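**Subject:** Re: [tarham-residents] Kitchen and linen arrangements from October

Dear list members,

Thank you for the replies received since Monday. The housing office has been asked to answer the points below on behalf of Tarham House and Brellach Court.

> We were told in the spring that bed linen would be changed every week. Our corridor has now gone 2 weeks without a delivery. Could the office also say whether the shared kitchens will still be stocked, and what the new charge covers?

The linen contract passed from Plamia to Mohammadi Laundry Services at the start of the month. Deliveries to Brellach Court were missed while the door codes were being changed. Weekly service has resumed, and residents who paid for the missed period will see a credit on their next statement.

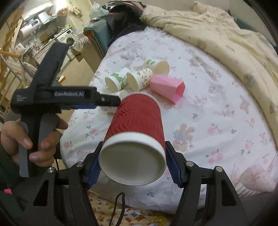 As to the kitchens, the office will continue to supply tea, coffee, washing-up liquid and bin bags. Milk will no longer be provided. Residents are reminded that food left in the fridges without a room number will be removed at 6 pm each Friday.

The service charge for the year is £55 per room. It covers linen, kitchen supplies and the cleaning of stairs and landings. It does not cover laundry tokens, which remain on sale at the Tarham front desk. The balance of £2,971 carried over from last year will be spent on new mattresses for the ground floor of Brellach Court.

Any resident who has still not received clean linen should reply to the office directly, giving the building and room number. Please do not reply to the whole list.

Yours faithfully,

Housing Office
Tarham House and Brellach Court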